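Notes on the Dretitex bench kit, PC assembly set. Written up by Clotilde Guillot, Prarkby workshop, May 1, 2025. Will tidy later.

## What's in this repo

- `episodes/` – the recordings, one folder per run
- `fixtures/` – print files for the plate, nest and clips
- `configs/` – arm limits, gripper force, table offsets
- `review.md` – my longer moan about the kit, half finished

1,698 episodes all in. Joint positions, gripper state, fixed view video. Wrist force is in there too but see below.

## The kit

Two arms, slotted table, controller, licence for the teaching software. We have it on loan from Dretitex until June, then either buy or send back. Lockwood has the same set but older firmware, so don't mix their configs with ours. Tried it. Arm stopped dead half way and wanted a full restart.

Setup took most of a day. Manual is OK on wiring, poor on everything after. Table calibration has to be redone if you shift the fixture plate, even a little, and the software dosen't warn you.

Task is CPU into socket. Chip starts in the nest on the plate, tower on its side, panel off, retention bracket up. Same layout every run unless `layout_b` is in the folder name.
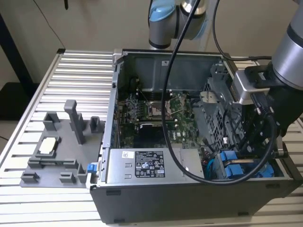 *Layout A: CPU in the nest on the left, socket open, gripper over the drive cage.*

Plate is printed grey, any stiff filament should do. Print the nest slow. First one came out tight and the chip stuck, file is now fixed (`nest_v3`). Don't bother with `nest_v2`, only kept so the old logs make sense.

## What we think so far

Good: repeatable, quiet, gripper swap is quick. Support answer emails same day.

Less good: cable routing. Give the thick cable plenty of slack or it pulls on the wrist at full reach. Force readings drift after roughly 30 minutes, so re-zero between batches. Early batches weren't re-zeroed, sorry. They're flagged `drift=1` in the index.

Price we can't share here, ask Stostwood, they hold the quote.

## Loading

```
python load.py --root episodes --layout a --skip-drift
```

Needs Python 3.10 or later. Leave off `--skip-drift` if you only want the video and joints.

## Known problems

- first 10 episodes have no gripper state, logger was off
- timestamps are local time, not UTC
- `layout_b` is badly under-represented, more to come if we keep the kit
- a few success labels are missing, treat blank as unknown and not as a fail

## Using it

Fine for research and teaching. Ask before putting it in a product. Bugs go in the issue tracker please, with the episode folder name, otherwise I can't find anyhting.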